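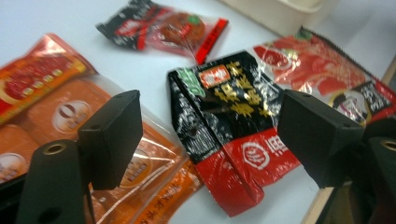 The Long Apprenticeship of a Snack Sorter

The first thing you learn at Havora is how to pick up a snack. I had assumed some prior experience.

The company teaches robots to sort packaged food, and it teaches them the way you'd teach a toddler to use a spoon: by doing it in front of them, over and over, until one of you gets tired. My tool was a hand-held gripper with two blunt black fingers and a camera, which Havora calls the Rotent. You squeeze, the fingers close, and everything gets recorded, including the sighing.

My assignment was packets on a white table. Grip one, lift it, put it in the tray, repeat. Crinkly wrappers slide, fold and flash glare into the lens, and a packet of hot pot base doesn't behave like a small wrapped pastry. By my 100th attempt I had opinions about crimped seals.

The regulars aim for 1000 demonstrations apiece per task. The September set for this one stands at 3359, of which 1218 were thrown out. Most of the rejects, I was told kindly, came from people who hurried. A few came from people who stopped to read the packaging. I was in both groups.

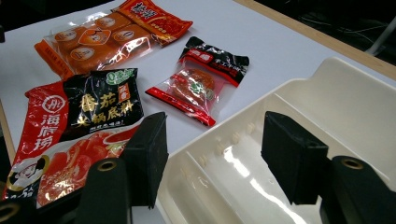 Bad habits travel

The trouble with teaching by hand is that the student copies the hand. One early model, trained at the company's Esquivel site, paused above every packet before committing. Its teachers had been doing the same thing for weeks — a little hover, a little doubt — and the robot took this for technique.

Havora also runs a remote-control rig, Grulunano, where you steer a full arm from a desk across the room. It is slower, and it gave me a new respect for my own elbow. The staff prefer the gripper for quick work and save the rig for jobs where the arm's reach matters.

I finished at four in the afternoon with a sore thumb and a strong desire for lunch.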